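Subject: Re: The lady with the dumpling cart outside Pemik market

On Nov 19, 2021, Finn Mühlbauer wrote:

> Some of you will have seen the older lady who sells dumplings by the side
> gate of Pemik market. My wife buys from her on the way to work. She is
> bringing up her two grandsons on what she makes there, and she starts
> cooking well before it gets light.
>
> Last week the front wheel came off the cart on the slope by the Dimetti
> bakery and most of the morning's food went on the road. She has been
> carrying everything down in bags since. Does anyone know who mends carts,
> or who to talk to about a second-hand one? I don't want to start a
> collection without asking her first, as I think she would be upset by it.
>
> Finn

Hello Finn, hello everyone,

I went down to see her after reading this. Her pitch is still there, only it's a folding table now with the pots underneath. I bought lunch and waited until the queue had gone before I said anything about the cart.

You were right about the collection. She said she isn't short of food and the boys have their school things, and that there are people in Kamath Street who need it more. What she does want is the cart back. It belonged to her late husband, who sold fruit from it, and she would like to keep it if it can be mended. She's happy to pay for the work if the price is fair and she can pay it off a bit at a time.

The cart is in the passage behind her building. I am no expert, but the axle is bent as well as the wheel being off, and one of the handles has been tied on with wire for some time. The gas ring looks all right. I would still want somebody who knows about gas to check it before she lights it again.

I rang Makeo, the repair shop behind the bus station. They will straighten the axle and fit two new wheels for 200, and they will let her pay weekly. They can't fetch the cart, so it has to be taken to them. It won't roll, and it is too wide for my car.

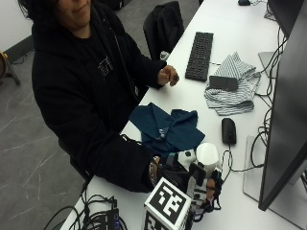
Sitting at the long white desk.

She told me a bit about how her day goes, and said she didn't mind my passing it on. She makes the filling the night before and gets up at 4 to roll the dough. The older grandson carries the pots down before school. She is usually sold out by 9 on a good day, but without the cart she can't bring as much, so she earns less and is finished sooner. Then she goes on to clean the stairs in the flats over the bakery. The younger boy comes to her there after school and does his homework on the landing.

She has been at that gate since the boys came to live with her. The market office knows her and has never given her trouble, but her permit is for a cart and the table is being allowed as a favour. The permit comes up for renewal in April – I'd like to see the cart working long before then.

A few people have written to me off the list, so I'll put the main point here to save repeating it.
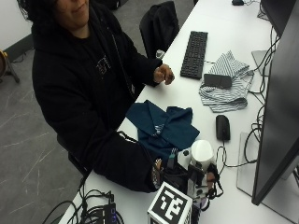
Can we just give the money to Makeo without telling her?

She has asked to pay for the repair herself, so please don't. If you want to help, buy your breakfast from her, or order a tray for work. She takes orders the day before and would be glad of them.

What I still need is a van or a trailer, and one other person to lift. The cart is heavier than it looks and the passage has a step at the end. Any evening suits me, and Makeo will leave their yard open if we ring first. I have some straps and an old blanket.

Finn, could your wife ask her whether the evening is all right for her too? I forgot to, and she seems to know your wife better than she knows me.

Please reply to me and leave the list out of it unless it's something everybody should read. The last thread about the bins went on for nearly 200 messages.

Thanks,
Your neighbour at the top of Kamath Street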